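Shared workshop puts second-hand robot arm to work sorting oddments

14 shares | 3 comments

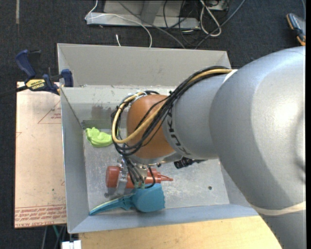 Bin picking at Gandness

Members of the Gandness shared workshop have a KUKA arm reaching into a metal bin and are trying to get it to lift things out one at a time. The project is called Plukari and is run by the workshop's evening group.

The arm was bought used from Humberg, a machinery dealer, and arrived in December. Seven members chipped in for it. The group spent the first weeks on wiring and on a new set of air lines for the gripper, which are strapped along the outside of the arm with the rest of the cables.

The bin is held with an IRWIN bar clamp, after earlier runs in which it crept a little each time the gripper touched the bottom. A fixed mount is planned once the group has settled on where the bin should sit.

For now the test load is small: a lime-green toy figure, a red bottle and a blue scoop-like tool. They were picked from a box of 16 household items that members brought in. The bottle is the one the group is most interested in, as it rolls. The toy has a lumpy shape and gives the gripper few flat places to hold.

According to the group's notes, 598 picks have been tried so far. The notes list the item, where it lay and whether it was carried clear of the bin. Most of the failed tries were with items lying close to a wall, where the gripper has little room to come down – the sloping sides help a bit, but the corners are still a problem.

The software was written by members and borrows its planning code from Ververidis, an earlier project at the workshop that used a much smaller arm to stack blocks. Parts of it had to be rewritten for the longer reach.

Sessions run in the evening from 7pm, and the arm is only switched on when two trained members are present. Anyone who wants to watch is asked to stay behind the line on the floor. Training for new operators takes 5 evenings and is open to all members who have done the general workshop induction.

The next job is a second bin for the arm to drop items into. The group also wants a lamp over the work area, as glare off the metal has been upsetting the vision system later in the day. Spare lamps or mounting brackets can be left at the front desk, marked Plukari.

3 comments | Share this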